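Sèche-cheveux : température, débit et nettoyage de la grille

21 juil. 2020

J'utilise le même sèche-cheveux depuis octobre, un Loseck de milieu de gamme acheté chez Futurex. Il remplace un Eris dont le thermostat coupait au bout de quelques minutes. Je note ici ce que j'ai relevé sur les deux appareils.

La puissance affichée sur l'emballage renseigne assez mal sur le temps de séchage. Elle additionne la résistance et le moteur, et la part du moteur est faible. Deux appareils de même puissance peuvent donc avoir des débits d'air très différents. Le mien sèche des cheveux mi-longs, épais, essorés à la serviette, en 240 secondes sur la position moyenne. L'Eris demandait 300 secondes sur la position forte, avec un air nettement plus chaud en sortie.

Je tiens l'appareil à une bonne largeur de main de la tête, embout monté, et je le déplace en continu. Sur cheveux mouillés, je reste en position moyenne jusqu'à ce que les racines soient sèches, puis je passe à l'air froid pendant 30 secondes. La position forte ne me sert plus.

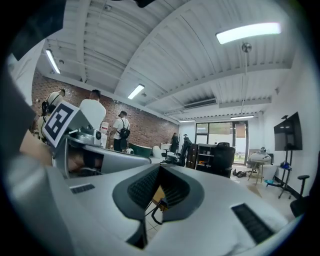
L'encrassement de l'entrée d'air est la première cause de surchauffe. Les cheveux et les fibres de serviette se prennent dans la grille arrière, le débit baisse, la résistance est moins refroidie et la sécurité thermique finit par couper. La forme des ouvertures compte beaucoup. Une grille à lamelles horizontales, du genre de la noire que l'on voit sur le plastique clair de la photo, se brosse dans un seul sens et se vide assez bien. Les tamis à mailles fines retiennent davantage de poussière, mais il faut les démonter pour les nettoyer correctement.

Ma procédure : appareil débranché et froid, grille dévissée d'un quart de tour, brosse à dents sèche, puis aspirateur à faible puissance côté extérieur. Pas d'eau sur le corps de l'appareil. Si la grille est amovible, elle peut être lavée au savon et remise en place une fois sèche. Je le fais une fois par mois. Sur l'Eris je ne l'avais jamais fait, et le thermostat était sans doute hors de cause.

Engelbert Zürcher m'a écrit à propos de mon billet précédent pour me demander si l'embout concentrateur augmente la température. Sur le Loseck, oui : l'embout étroit freine le passage de l'air et la sortie chauffe un peu plus. Avec le diffuseur Ayala que j'ai essayé ensuite, l'air est plus doux, le séchage nettement plus long, et les boucles tiennent mieux. Il s'emboîte par friction et prend du jeu à l'usage. J'ai ajouté un tour de ruban silicone sur la bague.

Reste la question du cordon, trop court sur les deux modèles. Je mesurerai celui du modèle de voyage quand je l'aurai reçu.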